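Bench Inspection Checklist: Two-Hand Station, Hand Comparison Trial
Site: Sunwood workshop, bay 2
Checked by: Kirstin Dalgleish
Second check: Dorian Delorme
Date: Sunday, June 12, 2022
Hands under trial: Grevance (set A), Besson (set B)
Controller: Burnico, same unit for both sets

Mark each line OK, NOT OK or N/A. A NOT OK in part 1 stops the trial until it is cleared and signed.

Part 1. Before power

1.1 Emergency stop reachable from both operator positions. OK
1.2 Emergency stop tested, left arm and right arm. OK
Comment: Right arm took a second press on set B. Button cleaned and retested, no repeat. Keep an eye on it.
1.3 Wrist bolts at marked torque. OK
1.4 Cable slack checked through full wrist turn, both directions. NOT OK, cleared
Comment: Set B left cable went tight near the end of travel. Clip moved back towards the elbow and the turn repeated. Clear now. KD
1.5 Finger covers free of splits and lifting edges. OK
1.6 Floor clear behind operator. OK

Part 2. Power on, no load

2.1 Hands open and close fully on command. OK
2.2 Force limit set to 32 per cent for both sets. OK
Comment: Set B came up at 56 after the restart. The value does not save on this firmware, so it must be entered again each time the controller is switched on. DD
2.3 Joint temperatures shown on screen and updating. OK
2.4 Speed limit active while a person is inside the yellow line. OK

Part 3. With load

3.1 Plate stays put while the hand closes. OK
3.2 Fingers do not press down on the plate rim hard enough to tip it. OK
Comment: Passed on both sets. Set A approaches lower and there is less room for error. I would raise the approach height before the next run.
3.3 Idle hand holds its position while the other one works. OK
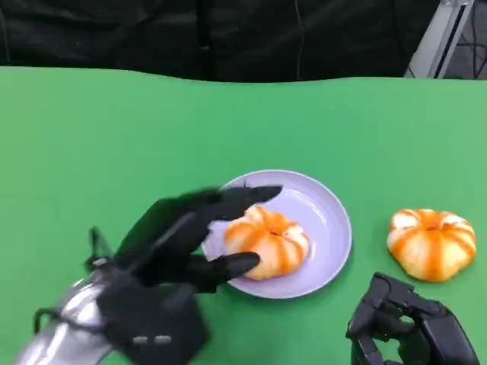

Item 3, striped test pieces. Left hand at the piece on the plate, right hand empty.

3.4 Grip released at once on stop command. OK
3.5 Dropped piece does not leave the table. N/A
Comment: No drops during the check. Leave this line in for the long run.
3.6 No new noise from finger joints. NOT OK
Comment: Set A, left hand, faint click on closing. Does not change with speed. Not a safety matter today but Grevance should be told. DD

Part 4. After the run

4.1 Hands parked open and clear of the table. OK
4.2 Cycle counter written down. OK
Comment: 2,432 on set A. Set B counter was reset when it was fitted, so the two cannot be compared directly.
4.3 Finger pads wiped and looked over. OK
4.4 Controller log copied to the shared drive. NOT OK
Comment: Drive full. Log is on the bench laptop until there is space. KD

Open points
Click in set A left hand: Dorian to report.
Force limit not saving: ask Burnico for the newer firmware.
Shared drive: Kirstin.
Next full inspection due in October, or sooner if either set is taken off the wrists.

Result: fit for use with both sets, operator present at all times.
Signed: K. Dalgleish, D. Delorme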